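Chapter 7
Teaching by Demonstration

7.1 Why show a task at all

Most of the programs in Chapters 3 through 6 were written line by line. You chose the points, you chose the speeds, and the arm went where it was told. That works well when the parts always arrive in the same place. It works poorly with loose wires, small boards in an open bin, or anything that bends when it is picked up. The number of cases you would have to write down grows faster than anyone can write them.

Demonstration is another way in. A person performs the task through the robot, the controller records what the joints and grippers did along with what the cameras saw, and a model is fitted to those recordings. The person doing this is called the operator in this book, whether he or she is holding the arm or driving it from across the room.

After working through this chapter you should be able to choose between hand guiding and remote control for a given job, lay out a table for recording, run a session of 40 episodes, and decide which of those episodes to keep.

7.2 Two ways of showing

In hand guiding, the operator takes hold of the arm and moves it. The motors are set so that they carry the weight of the arm and little else. The operator feels contact directly, which helps when a part has to be pushed into a tight place. The drawbacks are that the operator's hands and sleeves end up in the camera view, and that one person can guide only one arm well. Two-arm tasks need two people, and two people seldom move in step.

In remote control, the operator moves an input device and the arm follows. The input device may be a smaller copy of the arm, a pair of hand controllers, or a joystick. The copy type, usually called a leader arm, is the one used in the exercises. Each joint of the leader has a matching joint on the follower, so there is nothing to work out in your head while you drive. The operator stays out of the camera view, and both arms can be driven at once. What is lost is the sense of touch. A new operator will squeeze too hard and press too far, and will go on doing so for the first several sessions.

Some shops use both. At the Dellitz plant the fixed points of a task, such as the approach to a tray, are set by hand guiding, and the full task is then recorded by remote control. The two sets of data are stored separately – they should never be mixed in one training set, as the speeds are quite different.

7.3 Episodes, resets and the log

An episode is one complete performance of the task, from the start pose to the end pose. A reset is the work of putting the table back to a starting state. New students plan for the episodes and forget the resets, which take as long or longer. In the sorting task used in this chapter an episode is limited to 400 control steps. If the limit is reached, the episode ends whether or not the task is finished.

Each episode gets a line in the log. The line holds the episode number, the operator's initials, the starting layout, the result, and one short remark. The remark matters more than it looks. "Dropped wire, picked up again" and "dropped wire, stopped" are both failures of a kind, but the first is often worth keeping because it shows a recovery.

Do not correct the log after the session. If an entry is wrong, add a second entry and refer back to the first.

7.4 The sorting task

The exercises are built on a task written by Giang Ông for the Zirnthorpe training course and used there with the Drodley two-arm bench. Small electronic parts are kept in open bins on both sides of a tray. The operator takes parts from the bins and places them on the paper in the tray in a given arrangement. The left arm works the left bins and the right arm works the right bins. The tray is shared, and the arms must take turns over it.

The parts were picked because they behave differently. A circuit board is stiff and can be gripped by its edge. A bundle of wires is soft, it tangles, and the loose ends follow a little behind the gripper and brush against whatever they pass. The operator has to lift wires higher than seems necessary and wait for the ends to clear the rim of the tray before lowering them.

Three rules apply in all of the exercises.

Start every episode from the same pose. The arms should be still for one full second before the first movement.

Move at one steady pace. Slow down near the part and near the tray, and do so by the same amount each time.

Do not use anything you know but the cameras cannot see. If you remember that a connector is under the board, drive as though you did not. A model trained on your memory will reach for things it has no way of finding.

The third rule is the hard one. In the Quách version of this course, operators sit with their backs to the bench and drive from the camera views alone. Scores drop sharply at first and the recordings improve.

Figure 7.1 The sorting bench, with wires apparently held at the right side of the tray.

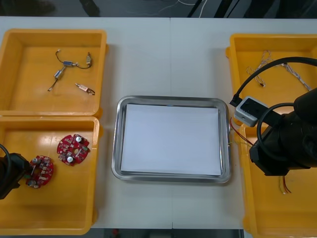 7.5 Before you record

Check the following with the arms powered but not yet following the leaders.

1. The emergency stop is within reach of the operator and has been tested today.

2. Every cable has slack through the full range of the wrist. Move each wrist slowly to both ends of its travel and watch the cable as it goes.

3. The tray is on its marks. A shift of one finger's width is enough to spoil a session.

4. The grippers open and close fully. Close each one on a folded strip of paper and pull; the strip should hold.

5. The disk has room for 100 episodes, even if you plan to record fewer.

When all five are done, bring the leaders to the start pose and switch the arms to follow. Record 16 practice episodes and delete them. Your hands will settle during these, and the habits you have at the end of practice are the ones you want in the data. Then begin Exercise 7.1.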